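Irnska Matte Paper Backing, plaid, 6 sheets

I bought this to line three side panels on a bench. The sheets are uncoated and printed on one side, with a plain reverse. Stated weight is 182 gsm, and the Grivanero store ships them flat.

Adhesion: spray glue held at the edges after 14 days. Double-sided tape lifted at one corner and had to be redone.

Pastel plaid lining, with metal framing at the corners.
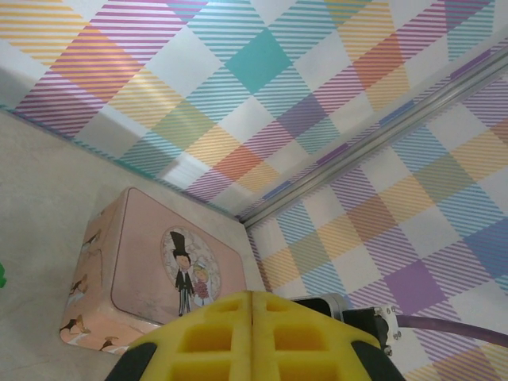
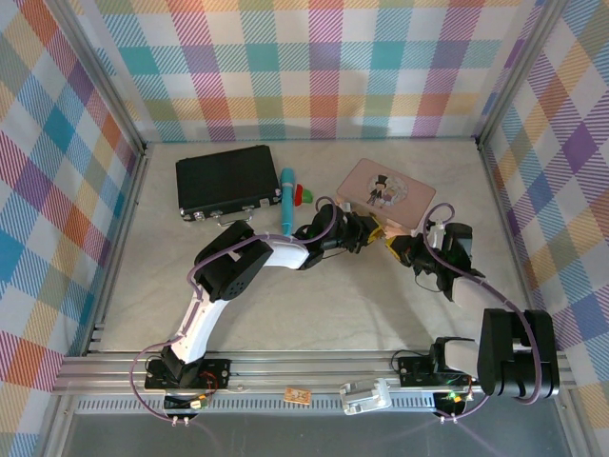 Cutting is clean with a fresh blade. A dull one tears the fibers on the diagonal. Pattern repeat is consistent between sheets, but 2 of mine were trimmed slightly out of square. Lengyel sells a heavier sheet that lies flatter and costs more. Water marks it permanently.

Rating: 4 of 5. Reviewed by Edivaldo Sampaio, Nanetville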